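Maline countertop bin, cream: six months in a small kitchen

I bought the Maline in January, a week after the hinge went on my old pedal bin for the second time, and I've been meaning to write it up ever since. My sister-in-law Eulalia Vergara asked me at lunch if it was worth the money and I talked for so long that she told me to go put it on the internet instead, so this is me doing as I'm told.

First, what I wanted. Our kitchen is a galley, barely wide enough for two people who like each other, and I was tired of carrying tea bags across it with one hand cupped underneath to catch the drips. I wanted something small that could live next to the kettle, that closed properly, and that I wouldn't be embarrassed to leave out when people came over. I looked at the Ornden first, which is a handsome thing but has a swing lid, and I have never in my life met a swing lid that stayed clean. A neighbor swears by hers, so maybe it's me.

The Maline won me over on looks, I'll admit. The color is a soft cream that goes with nearly everything (our tiles are a sort of mustard, long story, they came with the apartment) and the edges are nicely rounded, so it doesn't have that office-supply feeling so many little bins have. The lid is plain and sits flat. I have put it on the counter, on the table, and for one whole summer party on the windowsill, and it looked at home in all three places. 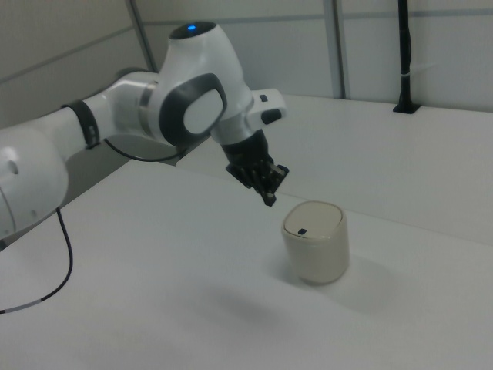
Does it keep smells in?

For a day or two it does very well, and after that you'll want to empty it, whatever you've put inside. I pushed my luck over a long weekend with onion skins and regretted it when I lifted the lid. With coffee grounds and tea bags I've gone three days without noticing a thing.

Cleaning is easy, and I say that as someone who puts it off. Warm water, a drop of dish soap, a soft cloth, and a good dry before the lid goes back on. I tried a scouring pad once on a beet stain near the base and it left a dull patch about the size of a dime, which I can find with my thumb even if guests can't see it. Beets do stain, by the way, and so does turmeric if you leave it overnight. A paste of baking soda took out most of the turmeric. The beet I have learned to live with - I turn that side to the wall.

Now for my grumbles, and there are a couple. It's light, which is lovely when you're carrying it to the trash and less lovely when it's empty and you brush past with a shopping bag. Mine has gone onto the floor twice. No cracks so far, but my husband Vicente keeps a folded dishcloth under it now and it hasn't slid since. The other thing is liners. The shop will happily sell you a roll of 20, and they fit fine, but they cost far too much for what they are. Plain paper bags from the bakery work just as well, folded down once at the top, and they go straight into the compost.

I should mention the lid, too. It was a little stiff when it arrived, enough that I needed two hands, and I nearly sent the whole thing back. After a couple of weeks it loosened up and now I can do it one-handed with a peeler in the other. If yours is stiff, give it some time before you start hunting for the receipt.

Who would I get it for? Anyone with a small kitchen and a lot of tea. I've already given one to my friend Corentin, who keeps his on a bathroom shelf for cotton balls and is very pleased with himself about it. For a family that cooks every night from scratch it'll be too small, and you'd be emptying it before the potatoes were peeled. In that case I'd look at something with a pedal and a bit more room.

Four stars from me. I'd buy it again in the same color, and I'd skip the liners.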